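4. Installing and activating the Herum fonts

Before you begin, close all programs that use fonts. The Herum family has 39 styles, and the installer needs 70 MB of free space on your disk.

1. Unpack the archive into a new folder. Do not install directly from the archive.
2. Open the folder Desktop and select the styles you need.
3. Right-click and choose Install for all users.

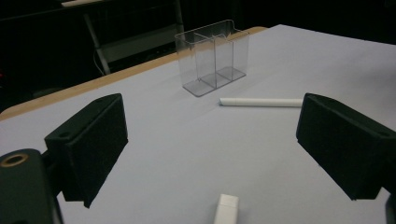
Tabletop with light wood edge.

4. Start your layout program and look for Herum in the font menu. The display cuts are listed separately, under Herum Titling.

Note: If you have the trial version by Mulis, remove it first. Both versions use the same internal name, and the program may load the wrong one – usually the older one, with only 193 glyphs.

5. Turn on Contextual Alternates in the OpenType panel. The script styles will not connect correctly without this setting.
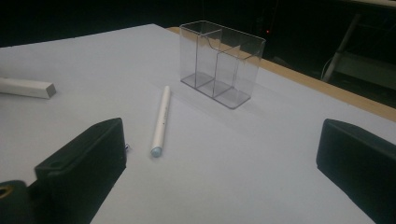
6. Set the kerning to Metrics. The Optical setting ignores the pairs which Ye-rin Kwak has drawn by hand for the titling cuts.

Caution: Do not rename the font files. Your license key is connected with the file name, and a renamed file cannot be updated later. 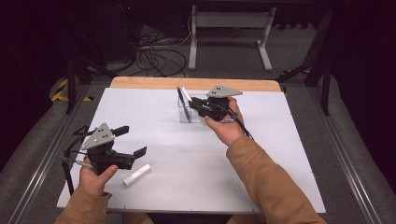 White board on the wooden tabletop, with two hand-held grippers.

7. Print the page Proof 305 at full size and compare the thin strokes with the screen.

For web fonts, please continue with section 5.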